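How many grasps before I start training? Bin picking, mixed soft stuff

Posted 29 July 2023 by stuvska_bench

Quick one hopefully. Collecting pick examples for a small policy, one arm, one bin, mixed household bits and toys. We've got 472 good episodes so far, all driven by hand. Plan was to get to 3,501 (don't ask, came out of a spreadsheet) and then train once. My colleague thinks that's daft and we should train now, see where it falls over, collect for that.

Also - do you keep the failed grasps or bin them? We've been deleting. Starting to think that was a mistake. And how often do you reshuffle the objects? At the moment we do it every 21 episodes, mostly when someone remembers.

Any pointers welcome, bit short on time.

Ada Sanna

Your colleague is right. Train now. 472 is plenty to find out that your labels are off or the camera and arm logs don't line up, and you want to know that before doing three thousand more. We lost most of February to a clock drift that a single training run would of shown up in an afternoon.

Keep the failures. Stop deleting today. Tag them though - missed, slipped, picked two, operator gave up. Four tags, no more, or the operators start making up their own. You don't have to train on them straight away, but you can't get them back once they're gone.

Reshuffle: every 21 is too few shuffles for my taste. If you pick until the bin is empty then the layout changes itself, fine. If you're putting the same thing back each time, the arm learns that one corner. Tip the lot out and drop it back in. No arranging! People always arrange, they spread things out nicely with gaps and then the policy has never seen a pile.

plornitz_tim

depends on your gripper tbh. we did 56 per object and it was ok

Sitdale Robotics Club

Agree with most of Ada's answer, one thing to add about what goes in the bin and where it ends up.

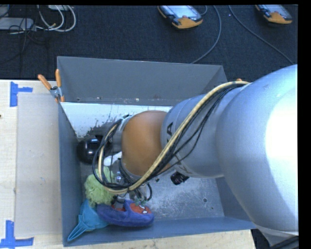

Object mix matters more than the raw count, in my experience. Ten rigid blocks teach you very little about a floppy thing, and floppy things are where ours fell apart. Put awkward neighbours together on purpose: a mesh bath pouf touching a plush slipper sort of thing, with something glossy and black close by, will give you more useful grasps than an hour of singles. Then look at where they lie. With that lot bunched over to the left and only one small shiny bit off by itself, you're getting wall and corner picks but hardly any from open floor, so do a batch the other way round aswell. Tape marks on the table are worth having too, but write down in the log which marks you set up to. We had two sets at one point and the notes just said "on the tape". No use to anyone.

Shiny stuff - check your depth images before you collect loads of it. Ours had holes wherever there was a highlight, both on the objects and on the metal floor of the bin. We turned one lamp off and redid the batch.

On numbers, split by object and by position and fill in the thin cells first. Boring but it works. Keep a few objects back completely for testing, and don't let anybody chuck them in the bin on a slow day.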